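Proyecto de segundo, Historia de la Moda y el Comercio
Grupo: Houda Ouali (redacto yo), Ekrem Bozkurt y Réka Mészáros
Tutor: Frans Schouten

# Guantes a plazos: los anuncios de los almacenes Bárány

Empezamos queriendo hacer algo sobre sombreros y acabamos con guantes, y la culpa es de una caja mal etiquetada. En el archivo municipal de Jaravden pedimos «Sombrerería, varios» y nos sacaron un montón de recortes de los almacenes Bárány, que durante los años treinta anunciaban guantes casi todas las semanas. ¡Guantes de tarde, guantes de conducir, guantes para ir a merendar! Ekrem se puso a leerlos en voz alta (bajito, que nos miraban) y a la media hora ya habíamos cambiado de tema.

La pregunta del trabajo quedó así: ¿cómo convencía Bárány a una clienta de que necesitaba un par más, si ya tenía dos en casa?

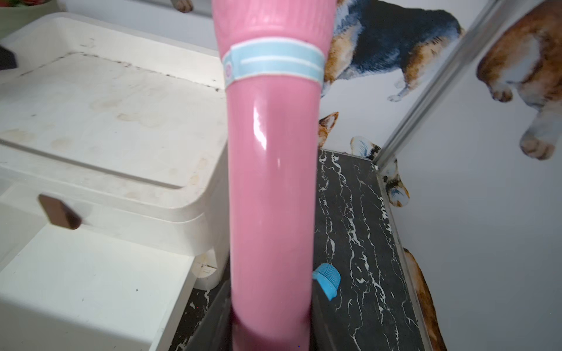
## 1. Lo que miramos

El fondo tiene la signatura 3234 y son 11 carpetas. No las vimos enteras, lo digo ya para que Frans no lo pregunte en la defensa: nos quedamos con las cuatro que traen anuncios de prensa y dejamos fuera las facturas y la correspondencia con proveedores. Me da pena, sobre todo por las cartas con la fábrica Vanar, que tienen una letra preciosa y un tono de enfado contenido buenísimo. Para otra vez.

Réka hizo una ficha por anuncio con el tipo de guante, el color, el precio si aparece y a quién le habla el texto. Yo me encargué de las palabras y Ekrem de los dibujos. Nos peleamos bastante con la categoría «ocasión», porque hay anuncios que sirven lo mismo para una boda que para un entierro, cambiando solo el adjetivo.

## 2. El color tiene nombre y el nombre vende

Mi parte favorita. Bárány casi nunca escribe «rosa» a secas: escribe «rosa confitería», «rosa de abril», y una temporada se inventa un «rosa Trorkitz» por el balneario, que por lo visto estaba de moda. El mismo guante sale en marzo con un nombre y en septiembre con otro, y juraría que es el mismo dibujo (Ekrem dice que el puño está retocado, no nos hemos puesto de acuerdo y lo dejamos en nota).

El azul claro, en cambio, va siempre de acompañante: el ribete, la cinta, la vuelta del puño. No encontramos ni un solo guante azul claro entero en los anuncios que fichamos. Ha-neul Sung, que nos leyó el borrador, cree que podría ser cosa de los tintes y que habría que mirar las cartas de Vanar. Tiene toda la razón y no nos dio tiempo.

También hay un anuncio que promete un regalo a las primeras 1000 clientas y no dice cuál. ¡No lo dice en ningún sitio! Buscamos en las semanas siguientes y nada.
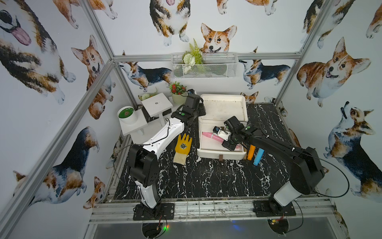

## 3. Del periódico al escaparate

Los anuncios de Bárány mandan todo el rato al escaparate: «véalos el jueves en la esquina», «compare usted misma tras el cristal». De los escaparates solo queda un croquis a lápiz, pero se entiende bien. Los guantes iban en alturas, los caros arriba y los de diario abajo, al alcance de los ojos de quien pasaba con prisa. Para que os hagáis una idea, es la lógica del expositor blanco escalonado que se ve al fondo a la izquierda en la foto: pones cada cosa en su peldaño y ya parece que una vale más que otra. El fondo del croquis lleva anotado «papel floreado», y a mí los corgis en acuarela de esa pared me parecen bastante en la misma línea, un estampado alegre y repetido hasta el techo si hace falta. Bárány habría vendido guantes delante de corgis sin pestañear.

Réka opina que el croquis es un proyecto y que igual no se montó nunca. Puede ser. En el texto final hemos escrito «escaparate previsto».

## 4. Cosas que cambiaríamos

- Fichar las fechas desde el primer día. Lo hicimos al final y fue un horror.
- Pedir las cartas de Vanar antes que nada.
- Separar «boda» y «luto» aunque el guante sea igual, que para eso el texto es distinto.

La tabla con las fichas va en el anexo, ordenada por carpeta. Las transcripciones son mías, así que si hay una errata en el húngaro de los pies de anuncio, avisadme a mí y no a Réka, que ya me corrigió bastantes.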